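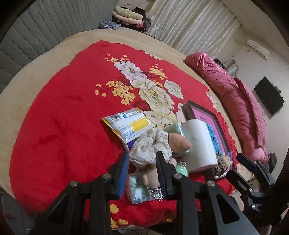 What should a written rule set for hand-held gripper recording in private homes cover?

At minimum it should cover consent, preparation of the work surface, handling of the gripper during an episode, privacy review of the footage, and the conditions under which an episode is rejected.

1. Background and scope

This report proposes a code of practice for the Joltodow project, in which operators record pick-and-place episodes with a hand-held gripper in bedrooms and other living spaces. The code was drafted in June and revised on 2023-11-18 after a review of 80 trial episodes. It applies to the operator, the gripper and the recorded files. It does not apply to the later training of a policy or to tests on a robot arm.

Two existing documents served as input: the Widmer lab handbook, which covers equipment checks, and the Skelico annotation guide, which covers labels. Neither says anything about personal belongings in view, so section 3 was written without a model.

2. Work surface and objects

2.1 Soft surfaces are permitted. A bed or sofa gives less support under the object than a table, and the surface type must be entered in the episode log.

2.2 Objects may be mixed freely. Plush toys, books, fabric items and plastic packets can lie together or overlap. Sharp items, medicines and open liquids are excluded.

2.3 A shallow container is allowed if the jaws can reach into it without the operator changing grip.

2.4 Reflective packaging is allowed, but the log entry must carry the flag "glare". The flag was missing from 33 of the trial episodes - the most common logging fault in the review.
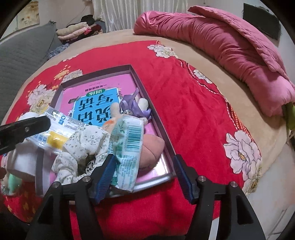 Figure 2. Open jaws at a corner of a box lid holding mixed small items.

3. Privacy

3.1 Written consent from the householder is stored before the first episode. Consent to record one room does not extend to the next.

3.2 Letters, bank cards, identity documents and family photographs are removed from the room, including from shelves and walls in the background. Printed text on books and product packaging may stay.

3.3 The operator's hand may appear. Faces may not. An episode with a face in it is deleted in full; blurring is not accepted as a substitute.

3.4 Files are held on the Pestora server under an episode number only. The list linking numbers to addresses is kept on a separate drive.

4. Handling the gripper

4.1 The operator holds the grip with one hand and keeps the fingers clear of the jaws.

4.2 Both rubber pads are checked before each session. A torn or displaced pad stops the session until it has been replaced.

4.3 The jaws start open and clear of the target. An episode with more than three failed grasps is closed and logged as failed. Failed episodes are kept. 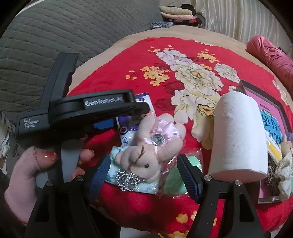

5. Limits of the proposal

The code was tested on a small set. The full collection is planned at 2,000 episodes, and rule 2.4 in particular may be too slow at that volume, as the flag is typed by hand. Rule 3.2 depends on the operator's judgment; two reviewers disagreed on whether a school certificate counts as an identity document, and the current text leaves this open. Rooms shared by several adults were not part of the trial, and the consent form has one signature line.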